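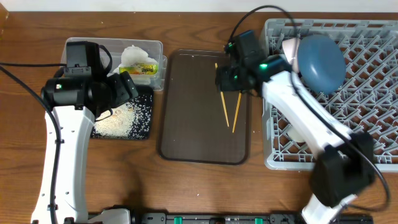
Lebrun Bench Safety Guide for Small Robot Arms, reviewed 7/5/22

I bought this ring-bound guide from Zundex in April, meaning only to skim it, and ended up reading the whole thing over several pots of tea (it's that sort of book!). It has 16 short chapters on working sensibly beside table-top arms, and the one on household tasks is a real treat. Keep cables clear of the elbow joints, it says, agree who is on the stop button before anything moves, and write down where the tray and the dish rack go so that the next person can lay the table the same way.

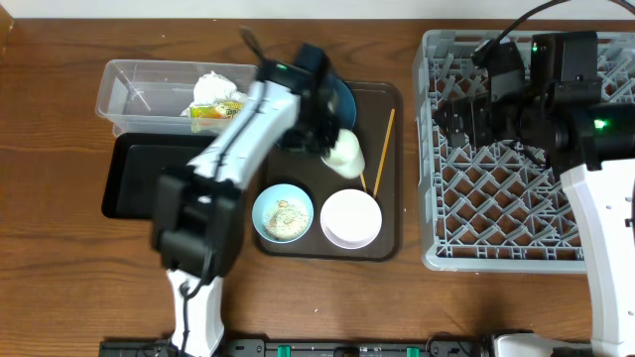
I was especially pleased with the pages on crockery and food scraps, which most guides skip altogether – go slowly with anything that can tip, and keep your own hands out until both arms are parked. The checklist at the back has eight lines and fits nicely on a wall. My one grumble is the index, which is thin, and the print is rather small for my eyes. Still, I've ordered a second copy for the other bench.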